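자료실 > 메일링 리스트 > 탁상용 로봇팔 > 글 보기

검색어 입력 제목+본문 검색

제목: Re: Sunitz 그리퍼 키트 써 보신 분 계신가요?
날짜: 2023년 10월 12일 목요일

안녕하세요, 답이 늦었습니다. 키트 받아서 주말 내내 붙들고 있었더니 할 말이 좀 많네요 ㅎㅎ

> 저희 동아리에서 Sunitz 그리퍼 키트를 살까 고민 중입니다.
> Akanside 쪽 상품 설명에는 조립이 쉽고 손목 카메라도
> 바로 붙는다고 되어 있던데 정말 그런가요?
> 지금은 Kalier 구형 그리퍼를 쓰고 있고, 작은 물건을 집을 때
> 자꾸 헛돌아서 바꾸려고 합니다. 소프트웨어는 Tak을 씁니다.
> 혹시 장난감 음식 같은 걸로 시험해 보신 분 있으면
> 어땠는지 알려 주세요. 예산이 빠듯해서 한 번에 잘 사고 싶어요.

조립부터 말씀드리면, 쉬운 편은 맞아요. 그런데 설명서가 정말 불친절합니다! 6쪽하고 7쪽 그림에서 브래킷 방향이 서로 반대로 그려져 있어서 저는 한 번 다 조였다가 도로 풀었어요. 7쪽이 맞습니다. 볼트는 끝까지 조이지 마시고 손가락 부분이 부드럽게 움직이는지 먼저 보세요. 육각 렌치는 들어 있는데 길이가 짧아서 안쪽 볼트 두 개는 집에 있던 긴 걸로 했습니다.

손목 카메라는 "바로 붙는다"까지는 맞고요, 바로 잘 보인다고 하기는 어려워요. 기본 각도로 달면 화면 아래쪽을 그리퍼가 꽤 가립니다. 저는 각도를 한 칸 올려서 쓰는데 그러면 또 손가락 끝이 잘 안 보이고... 결국 취향인 것 같아요. 케이블은 여유 있게 빼 두세요. 저는 너무 짧게 묶었다가 손목이 돌 때마다 당겨져서 10분 만에 다시 풀었습니다.

Tak 연동은 생각보다 수월했어요. 설정 파일에서 열림 값을 961, 닫힘 값을 2,834로 넣고 시작했는데 (제 서보 기준이니까 그대로 베끼지 마시고 꼭 직접 재 보세요!) 그 뒤로는 크게 손댈 일이 없었습니다. Kalier 쓰시던 프로필은 그냥 지우고 새로 만드시는 게 속 편해요. 저는 아까워서 고쳐 쓰려다가 저녁 하나를 날렸거든요.

장난감 음식 얘기가 나와서 반가웠습니다. 저도 소꿉놀이 세트를 책상에 늘어놓고 하고 있어요. 빨간 딸기 두 개, 파란 그릇, 회색 접시, 케첩병, 은색 장난감 오븐 정도예요. 딸기 하나는 그릇에 두고 하나는 책상에 따로 놓고 연습하는데, 저는 그릇 안쪽에 있는 쪽이 훨씬 까다롭더라고요. 그릇 테두리에 손가락이 먼저 닿아서 진입 각도를 거의 수직으로 세워야 했습니다.

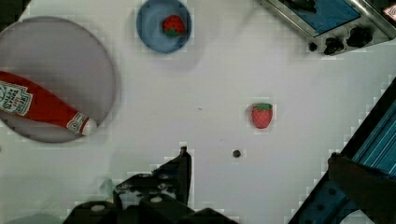 케첩병은 비스듬히 눕혀 놓고 몸통 가운데를 노리는 게 제일 나았어요. 뚜껑 쪽을 잡으면 들어 올리다가 휙 돌아가 버립니다. 손가락 안쪽에 얇은 고무를 덧대면 좀 낫다는데 저는 아직 안 해 봤고, 다음 주에 붙여 보려고요.

아쉬운 점은 소음이에요. 닫힐 때 찌익 하는 소리가 나는데 밤에 쓰기에는 눈치가 보입니다. 그리고 Akanside에서 예비 손가락을 따로 안 팔아요. 문의했더니 내년 2월에나 들어온다고 하네요. 동아리에서 여럿이 돌려 쓰실 거면 이 부분은 좀 걸리실 수도 있겠어요. 상품 설명에는 1,000회 개폐 뒤에 볼트를 점검하라고 나와 있는데, 저는 그냥 쓰기 전에 매번 손으로 한 번씩 만져 봅니다.

그래도 Kalier 구형에서 헛도는 게 불만이시면 저는 바꾸시는 쪽에 한 표예요. 작은 물건 집는 느낌이 확실히 다릅니다. 제 설정 파일이 필요하시면 리스트로 말씀 주세요, 주석 좀 정리해서 올릴게요. 혹시 그릇 안에 있는 물건을 더 편하게 집는 방법 찾으신 분 계시면 저도 좀 알려 주시고요!

문의: 리스트 관리자에게 메일 보내기 | © 탁상용 로봇팔 메일링 리스트 | 맨 위로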